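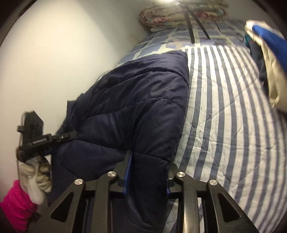 Who may enter a work in the river poster exhibition this spring?
Any pupil who attends a school in Pledutska, or who learns at home inside the town limits, may enter one work. The work may be a drawing, a painting or a collage, and it must be about keeping the Namer River clean.

Minutes of the spring meeting, Namer River Art and Schools Group
Place: reading room, Pledutska library
Start: 6:30 in the evening

1. Minutes of the last meeting
The minutes were read and accepted with one correction. The name of the paper shop was written wrongly and should be Kullon.

2. Money
The balance in the account is 1434. From this sum we still must pay the printing of the entry forms. The bill has not arrived yet. It was asked if the group can pay also for frames this year. After some discussion it was agreed that frames are too expensive and the works will be fixed on gray card, same as before. Kullon has offered to give the card without payment if their name stands on the exhibition sheet. The offer was accepted.

3. Rules for the entries
The schools have asked for clearer rules about size. It was decided that no work may be larger than the big sketch pad sheet which the schools already use. Collage from clean waste material is allowed, but food packages must be washed first. Last year two works had to be removed from the wall on account of the smell.

The name of the pupil must be on the back and not on the front. The teacher of each class should check this before sending.

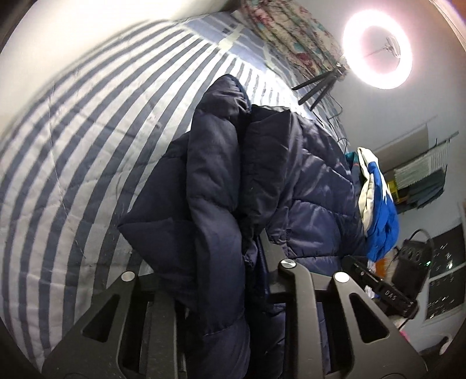 Navy quilted jacket, striped bed cover.

4. Judging
Two judges are confirmed, one from the art school and one from the water office. A third person is still wanted. One member proposed that the pupils themselves could vote for one prize. Most members liked this idea, but it was not clear how the votes would be collected. The proposal is moved to the next meeting.

5. Exhibition place
The Nedeljković gallery can give us the lower hall in April. The hall must be ready by Saturday noon and we may not use nails in the walls. Rails and hooks are there, but it is not known if there are enough hooks. The secretary will write to the gallery and ask. If the hall is not possible, the library corridor stays as the second choice.

6. Other matters
The bus company did not answer our letter about showing the winning posters inside the buses. A new letter will be sent.
It was mentioned that the entry form has no place for the telephone number of the parents. This will be added before printing.

The meeting was closed at 8:10. Next meeting in the same room, the day will be announced by mail.

Written by the secretary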